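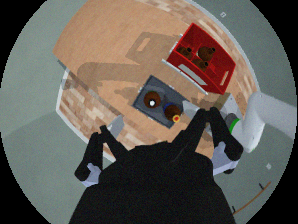

**Who decides what a robot is allowed to do at work?**

People do, and they should write it down before the robot is switched on. A standard gives you the starting point, and the people who run the cell fill in the rest in words that everyone on the shift can follow.

## About Jesetti

We write working rules for robot handling cells, and we love it. Jesetti was started by Konrad Kalinowski and Jarosław Kurek after they'd spent years on opposite sides of the same argument. Konrad programmed arms for packing lines. Jarosław did the safety sign-off, and kept sending Konrad's programs back. In the end they sat down and wrote out what a good program should look like before it reached the sign-off desk, and that list (much longer now, and a lot tidier) is still what we work from.

These days we help small bottlers, labs and training colleges who've bought an arm, have the maker's manual and the standard on the shelf, and want something in between that a new starter can read over a cup of tea. Our home base is a workshop behind the old Pawlak cannery. Come and see it if you're nearby!

## The rule book

Our house rules are called Morila, and there are 236 of them. That sounds like a mountain, but most are one line long and you'll only need the ones for your kind of cell. A few favourites from the bottle and crate section:

- Every object has a named home position, and the program uses the same name as the label on the bench.
- Approach from above wherever the neck of the bottle allows it.
- Stop at the hover height, check the grip width, then go down. Ours is set at 80 mm over the tallest item.
- Travel with a load stays at or under 300 mm per second until the cell has passed its review.
- A dropped item ends the run. No second try without a person looking first.
- If a rule gets broken, write down which one, what the arm was doing and who was there. Skip the blame.

We argue over these a lot, in the friendliest way. The hover rule alone has been reworded more often than anyone would like to admit, and Jarosław still wants to change "check" to "confirm".

## Simulate first

Everything we recommend gets a run in simulation before it goes near a real arm. We build the table, the arm and the crates on screen, then try the rules on them, the silly cases included. A wide-open stretch of table makes an easy first exercise. Crowding everything up one end is where the good conversations begin, because that's when you find out whether a rule about clearances makes sense to the person who has to follow it.

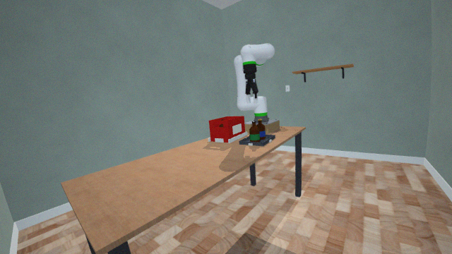 *Bottle cell in simulation: open gripper above two bottles on the dark tray.*

We ask for 600 simulated cycles per task, with the starting positions shuffled. It's a number we chose ourselves and we're happy to defend it, but if your own risk assessment asks for more, do more. A simulation can't tell you how a guard door feels after a long winter or whether the stop button is in easy reach, so the on-site review still happens, with the operators in the room and the program printed out on paper.

## How we work with you

We start by watching. One of us spends a day in your workplace with a notebook and says very little (hard for Konrad!). Then we draft your rules together, run them on screen, and come back to test them on the floor. You keep the finished book and can change it as you like. We only ask that you mark each change with a name and a date so the next person knows who to talk to.

Our partners at Orix host the open review each October, where anyone can bring a rule they think is wrong and make the case for a better one. Students are very welcome, and some of our clearest wording has come from them.

Morila was last revised on 20/09/2023. Printed copies are at the front desk, and the pencil for comments is tied to the binder.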